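9 Nov 2019

# Patterned surfaces should be sold with their repeat length

A buyer comparing two stone-look surfaces can find the thickness, the scratch rating, the gloss level and the cleaning instructions on the data sheet. The repeat length is usually missing. I think it should be mandatory, and I think it should be printed on the sample chip as well.

The repeat length is the distance after which a printed pattern starts over. For a plain gray or a fine speckle it barely matters. For a veined marble it decides how the finished room looks. A diagonal vein is a strong feature, and the eye finds its copy quickly. On a counter run of 11 feet, a 28-inch repeat shows the same vein at least four times. A 49-inch repeat shows it two or three times, and a sink or a cooktop may hide one of those.

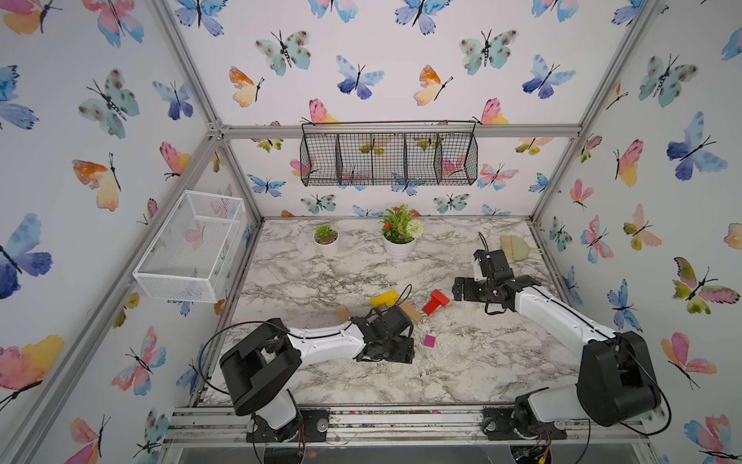

*White marble pattern with gray and brown veining.*

Sample chips make the problem worse. A chip the size of a playing card holds one vein at most, and the supplier chooses which one. Pendent and Oltton both send attractive chips. Neither puts a drawing of the full pattern in the box. Madigan does supply a full-width print on request, at reduced scale, and in my view that one sheet of paper is worth more than the rest of the binder.

The usual objection is cost. Longer repeats need larger printing cylinders or larger digital files, and a manufacturer with short repeats would rather not advertise them. That is an argument about what to make. Disclosure is a separate matter, and the number is already known at the plant.

A second objection is that buyers would misread the figure and treat longer as better. Some would. A 1000 mm repeat with one heavy dark band looks busier than a shorter repeat with soft clouding and thin, branching lines. The remedy is to publish the drawing next to the number.
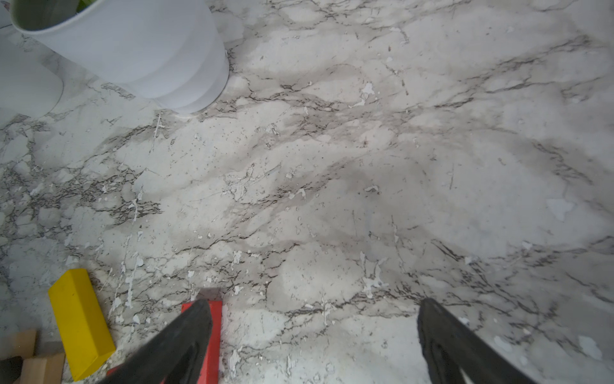 ## What a data sheet should say

Three entries would be enough: the repeat in each direction, whether the pattern is offset between sheets, and a scale drawing of one full repeat. Jurance added the first two to its sheets in March. The drawing is still absent – a pity, as it is the entry a homeowner can read without help.

Installers would gain too. With the repeat known in advance, seams can be planned on paper and waste priced before the first cut.

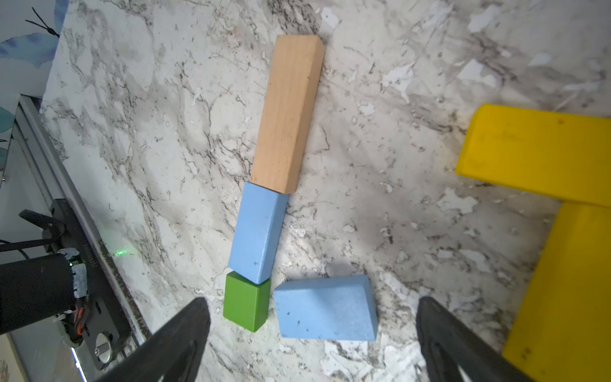 **Does the repeat length matter on a small surface?**

It matters very little if the surface is shorter than one repeat in both directions, as no part of the pattern will appear twice. Vein placement still deserves a look before cutting.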